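November
by Faustino Pacheco

Rain all morning, so I gave up on the garden and finally sat down with the blocks. I have been putting it off since we moved, and the bag has followed me from the hall to the bedroom to the top of the fridge, where it came down on my head last night when I went for the cereal. That settled it.

I had forgotten how much I like them. They are such plain little things, cubes and nothing else, and yet I can lose an hour to them the way other people lose one to a crossword. My aunt bought the first lot from Hinojosa, the old toy shop behind the bus station, and she used to set them out on a tray at Christmas for whichever cousins were small that year. There were 204 when she wrote it inside the lid of the cookie tin, in pencil, with a line under it. I have 50 in the bag now. The rest are in other people's houses, I suppose, under other people's sofas, and I rather like to think of them there.

The yellow ones were always mine. I don't know who decided that, but it was understood, and my cousin would push them across the tray to me without looking up. Green was hers and red was for whoever came in last from the yard. So of course it was yellow I was fussing over today, before I had even made a second cup of coffee (I let the first one go cold, as usual). I looked at each one up close, every speck and rounded corner, like a man buying a ring.

The box is the black one, no lid. I looked for the lid for far too long and then decided the blocks would get more use without it.
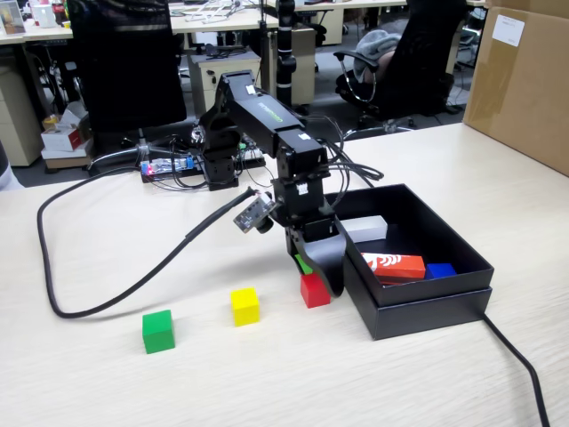
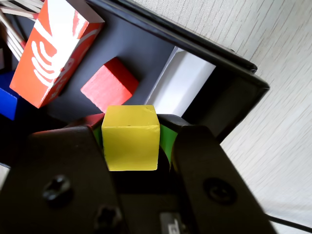
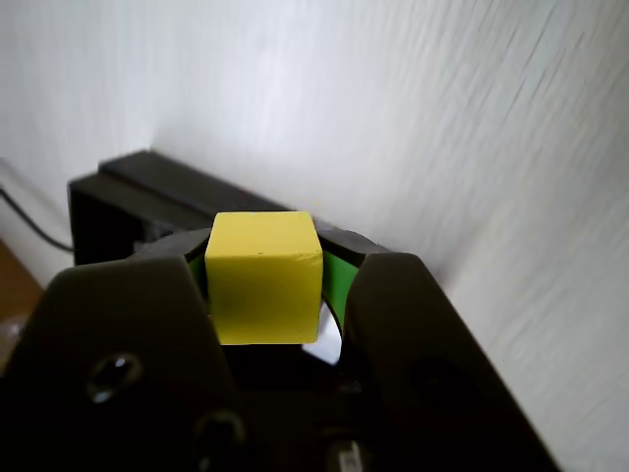 What I want to do with them next

I did think about repainting. There was a can of Mestamby yellow on the shelf at the hardware store last week, a good warm yellow, and I stood holding it for so long that the boy at the register asked if I needed help. But the little marks are most of the charm, and I put it back. I bought light bulbs and a bag of birdseed so the trip wouldn't be wasted.

So they will stay as they are. Red, yellow and green can all go in together, the way they always did - I was tempted to sort them and then thought, what for? The first child who visits will tip the whole lot out on the rug anyway. My niece is bringing the twins for Thanksgiving and they are just at the age for it, three years old and very serious about towers.

I called my cousin in the afternoon to tell her all this and she laughed at me, kindly, and then went quiet and asked if I still had any green ones. I said yes, and that I would mail her 2. I need to find a small padded envelope, and a stamp, and her new zip code, which I wrote down somewhere sensible.

Soup for supper. Still raining at nine.

Comments

Kirnano: We had a tin just like your aunt's! Ours lived under the piano and I'm sure some of them are there yet.

Samimport: So glad you left the paint at the store. Send your cousin a yellow one too.

Kirnano: Agree about the yellow one. And please tell us how the twins get on.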